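Workshop diary: Costigan's hands
February
By Parisa Mohammadi

In at half past seven, before the heating had caught up, and I didn't even take my coat off before I had the service log open. I've been looking forward to this one all week! Costigan was due its hand service and the last time we did it I mostly held the torch. This time the list was mine.

The log said 973 grasps on the right hand since the last set of finger tendons went in. That's well under what Stidach allow, but the ring finger had been closing a fraction after the others and I wanted to know why before it got worse. So: arms parked, motor power off, key in my pocket, and a good slow look at everything with a cotton bud and a lamp. There was fluff in the second joint. Such a small bit of fluff, and I was ridiculously pleased to see it.

Cleaned the joints one at a time, checked the screws against the torque card (only the one at the base of the little finger wanted a nudge), then ran the empty open-and-close routine for 30 minutes with the log recording. The ring finger was in step with its neighbours all the way through. I did a small dance. After that it was time for real objects and a real person on the other side of the desk, starting with small things.

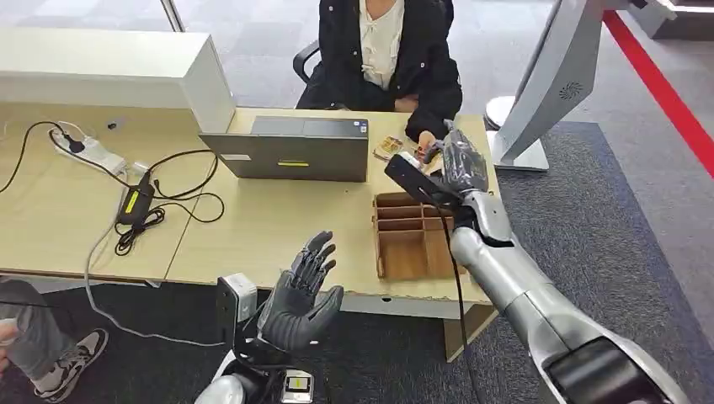

Small-item handover at the desk, right hand working, left held open.

What I like about the desk test is that it catches faults the empty routine never will. A finger can curl beautifully in thin air and still arrive at the wrong angle when there's somebody's hand to meet. I watch the wrist sensor as much as the fingers. If its mount has been put back even slightly skewed the whole hand goes in crooked, and you'd swear the fingers were to blame. I did exactly that in the autumn and lost an afternoon to it (three new tendons fitted, all of them pointless). So now "sensor mount square?" is written at the top of my sheet in red, underlined.

Mount was square. Moved on to the wrist cable, which I dressed again from the elbow end with a bit more slack. It had been pulling tight at full twist. Our notes say to leave a finger's width, and I'd love to know whose finger, but I used mine and it ran clean through the full rotation.

Boxes next. Cardboard is a proper test of grip force: too little and it slides, too much and the wall creases. I dropped the force setting by a notch from where we'd had it and went through the box handovers with that.

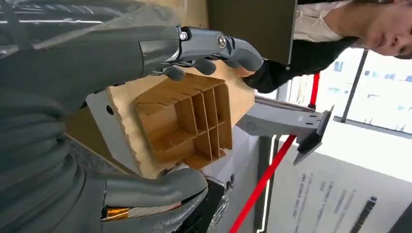

Fingers over the top of the divided box, with the ribbon cable showing lower down.

That ribbon is the part I fuss over most. It has to bend every time the hand closes, and if it's trapped under the housing when you refit the cover it'll work perfectly for days and then start dropping out for a blink at a time. I've taken to closing the hand by hand, power off, and looking at the loop from the side before a single screw goes back in. Took me four goes to be happy with it today, and I don't mind one bit. The readings stayed steady for the whole set!

Stopped for soup. Rang Eken about spare fingertip covers and they can do a pack by the end of the month, which is better than I'd hoped.

The afternoon was flat and awkward shapes, the ones that twist in the grip. 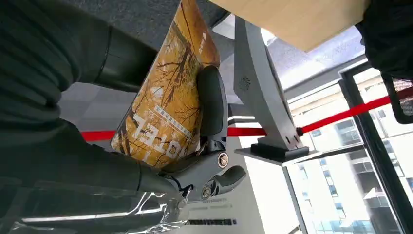
Fingertip alignment is my favourite job of the lot, because a change you can barely feel with a fingernail makes such a difference to how the hand holds. The two sides have to meet squarely or a thin item will roll away towards whichever is weaker. I'd set them with the brass gauge in the morning, checked them again after lunch, and then tried them on things with a bit of awkwardness built in. The panel with the autumn trees is a good one for that, having a padded cushion at one corner and a metal bracket under it, so it's nothing like as even as a plain sheet. I kept an eye on the lower fingertip, pressing against the bottom part of it, as that's the one I'd adjusted. I've also put a line on the sheet about keeping crinkly plastic wrap away from the fingers during alignment, as it makes it harder to see what the tip is doing.

Total for the day was 75 handovers with around half of them on the new force setting. I've saved the old setting under its own name in case Luvham want to compare when they do theirs. Their hand is the same model but they run it warmer than we do, and I'd love to see the two logs side by side.

Still to do: left hand, same list from the top. Find the missing hex key. Order more cotton buds. Print a clean torque card, the present one has tea on it. I'm leaving the log running on the idle routine overnight and I already want it to be morning.

Recent entries
The afternoon I blamed the fingers
Re-lacing a tendon without swearing
Battery tray notes, Luvham visit
Why the elbow was clicking

Contact the diary | © Parisa Mohammadi | Back to top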